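Re: [Skotley list] epoxy or poly for a first kayak?
Last updated: January
2 min read

> I've got the panels for the Drurnley cut out and
> I'm ready to stitch. The lumberyard only carries
> polyester resin and it's half the price. It's a
> plywood boat that'll get used maybe 10 times a
> summer. Is epoxy really worth it?

Yes! Spend the money. I did my first hull with polyester (different design, same idea) and by the second spring the tape was lifting off the chines in long strips. You could get a fingernail under it and just keep going. I ended up grinding the whole bottom back to bare wood, and I was so sick of dust by then that I nearly gave the thing away.

For the Drurnley I used Xenos epoxy with the slow hardener and I'd do the same again. The plans call for tape on the seams only, but I ran light cloth over the whole bottom - we have a lot of oyster shell at our landing - and it added a few pounds I haven't missed. Mix small batches. My one big batch went off in the pot while I was hunting for my other glove.

Total for the boat came to $533, and $336 of that was resin, cloth and tape. So the goop costs more than the wood, yeah. The ply came from Punwood, their 4mm, and I found one void in the whole lot, right where the forward bulkhead lands. I filled it and moved on.
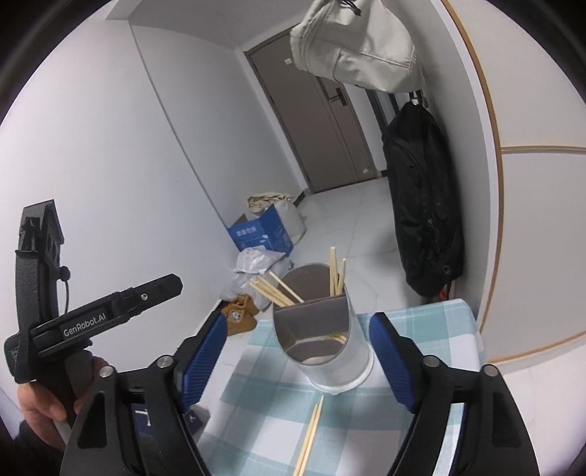
Punwood isn't what it used to be, according to Skip, and anybody ordering from them now should boil a scrap for an hour before cutting anything. Fair enough, mine was bought a couple of years back. I'd do the boil test with any plywood at that price.

One more thing on the stitching. Drill your holes a little farther from the edge than the plans show, especially up at the bow where the panels twist. I tore out three before I wised up. And leave the wires loose until the whole hull is together, then go around and snug them up a bit at a time. Check for twist with a couple of straight sticks across the sheer before any glue goes near it.

Good luck, and post when she's floating - I want to hear how she tracks.

Contact the list owner | © Skotley Small Boat List | Back to top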